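**Sorting the flowers for the hall tables**

**stinley_g** wrote:

Doing the flowers for the Kesmont lunch again. I've got a white plastic basket on the go and I'm trying to decide whether the pale blooms and the red roses get stored together or apart until December.

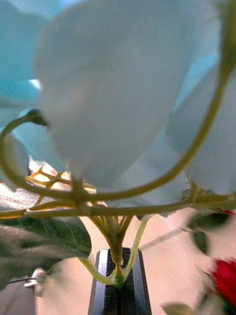
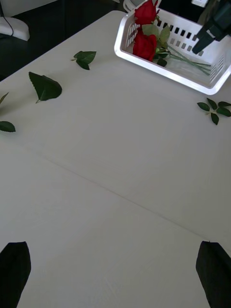 The lunch is on 27th May and after that the whole lot goes in the cupboard. Last year I put everything in one box and the stems were a tangle when it came out. Budget for replacements is £100, so I'd like to keep what we have.

**brorninham** wrote:

Apart. Red dye can rub off on pale petals if they're pressed together for months. Two baskets, done.

**Crisanto Cabanatuan** wrote:

I've never had dye come off and I've stored mine mixed for 3 years. Damp does more damage than colour. What matters is that the long stems lie the same way.

**brorninham** wrote:

Depends on the make. Mine came off on a cream tablecloth and it didn't wash out.

**pot_and_saucer** wrote:

Would you use a basket with holes in the sides for storage? Dust gets straight in. I'd want a lidded box.

**stinley_g** wrote:

The basket is only for carrying them to the tables. Boxes are from Dela Peña, with lids. I've got two spare.

**Crisanto Cabanatuan** wrote:

Then use both if you've got them. Put tissue between the layers and don't bend the thin curly bits, they never go back.

**pot_and_saucer** wrote:

You can steam creased petals over a kettle if they're fabric. Keep your fingers out of the way.

**brorninham** wrote:

Wouldn't do that with anything glued. Test one first.

**stinley_g** wrote:

Ok, separate boxes, tissue, no kettle. Gerardo Cabrera has the cupboard key so I'll ask him how much shelf is left. Does anyone label by colour or by table?

**pot_and_saucer** wrote:

Colour. The tables get moved every time.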